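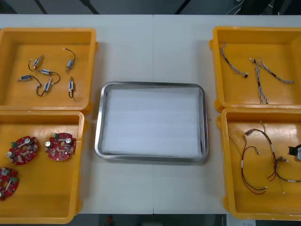
Figure 3. Work table of the kitting station during the open day. Parts are held in four yellow bins, two on each side of the steel tray; the white sheet marks the area where a kit is laid out.

4.2 Open-day demonstration

The trials in Section 4.1 were run with only the authors present. To see how the station would hold up under less controlled conditions, we ran it during the June open day at the Korkeck site. The hall was open to visitors from nine in the morning until four in the afternoon. People came in through the main door, stood behind a waist-high rail, and left when they wanted to. We did not ask them to sign up or to stay for a full cycle.

The layout of the table is shown in Figure 3. We kept it the same as in the earlier trials so that the results could be compared. Small cylindrical components with wire leads are in the upper-left bin and red circuit boards are in the lower-left bin. The two bins on the right hold wiring: twisted harness segments in the upper one, and loose red and black wires in the lower one. The task was to take one item from each bin and place all four on the white sheet in the tray. After each kit, an operator checked the contents against the list, returned the parts to their bins by hand, and cleared the controller for the next cycle.

Picking was planned by Kellodlow, the software described in Section 3, with the same settings as before. The only change was a lower speed limit, which the site asked for as a condition of running with visitors in the hall. This made each cycle longer, and we do not report cycle times from the open day for that reason.

Over the day the station started 137 kits. A kit was counted as complete only if all four items lay fully on the white sheet and no operator had stepped in. If a pick failed, the planner was allowed two more tries at the same bin before it stopped and called for help. Every attempt was logged, including the ones that were stopped by hand when a visitor leaned over the rail.

The order of difficulty was the same as in Section 4.1. The circuit boards gave the least trouble. The cylindrical components were also picked reliably when their leads lay apart, but a second component sometimes came up with the first when two leads had crossed. Most calls for help came from the lower-right bin. Loose wires have no fixed shape, and a grasp that looked good to the planner often pulled up more than one piece – or let go of everything on the way to the tray. The harness segments fell between these cases. They were easier to hold near a connector than along the twisted part, and the planner does not yet favor one over the other.

Lighting was the main difference from the earlier trials. The hall has high windows on one side, and the light on the table changed a good deal between morning and afternoon. The metal rim of the tray gave bright reflections before noon, and these were twice taken for a placed item. We masked the rim in software during the lunch break and the fault did not come back.

Visitors were offered a short form with four questions on their way out. The form was written by Fundwood, the project partner in charge of training, and had been used before at Jemal, where a similar station was shown. The question answered most often was the open one, which asked what the visitor would change. Many wrote that they could not tell whether the machine was waiting or had failed. We had not thought of this as a problem, as the state is shown on the operator's screen, but the screen cannot be read from behind the rail. A status light on a pole has been added for the trials in Section 4.3.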